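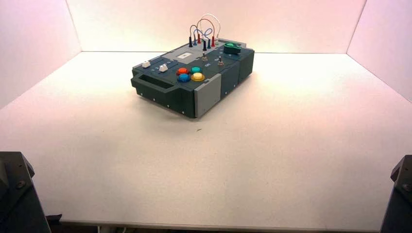

Ticket: Slider success rate drops when the task box is rotated
Project: Gakness
Opened by: Calberg bench team
Component: policy evaluation, two-arm bench
Priority: normal
Status: closed, follow-up open

Reported
The policy trained on the Calberg set handles the four push buttons at every box angle we've tried. The sliders are another matter. With the box square to the table edge they are fine. With the long axis on a diagonal, the gripper comes down beside the knob and closes on nothing. The toggle switches show a milder version of the same thing. The rotary knob isn't affected.

Expected: the same slider score at any angle, as stated in the method notes for Jin.

Log

Saturday, 9:40. Re-ran the head camera calibration and repeated the diagonal placement. No change.

10:15. Swapped in the earlier checkpoint. Same miss, same direction. That rules out the last training run.

11:05. Checked whether the patch wires were the problem. They arch up over the top of the box and we thought they might be pulling attention away from the low white knobs. Unplugged the lot and ran again. Slider score unchanged, so the wires went back in.

13:30. Looked at the training data. There are 2000 demonstrations and only 19 have the box turned past the halfway mark. Most of those are button presses. Sliders on a diagonal box are close to absent.

14:10. Found a second fault. The rotation augmentation turns the image but leaves the gripper yaw target as recorded. A round button doesn't care about yaw. A slider does – the fingers have to line up with the track.

Cause
Yaw labels not rotated along with the image, made worse by too few diagonal demonstrations.

Fix
Patched the augmentation so image and yaw target turn together. Retrained with 3 seeds. All of them now grip both sliders on the diagonal. One seed still stops short of the end of travel on the slider nearer the front, and that has its own ticket.

Notes for anyone repeating this
Report results by control as well as by box angle. Our average over all controls hid this fault because the buttons carried the score. The Briledton bench uses the same augmentation code and should pull the patch before its next evaluation.

Still to do
Record more diagonal slider demonstrations.
Rerun the Jin comparison table with the 2 older baselines.
Correct the rotation claim in the October draft.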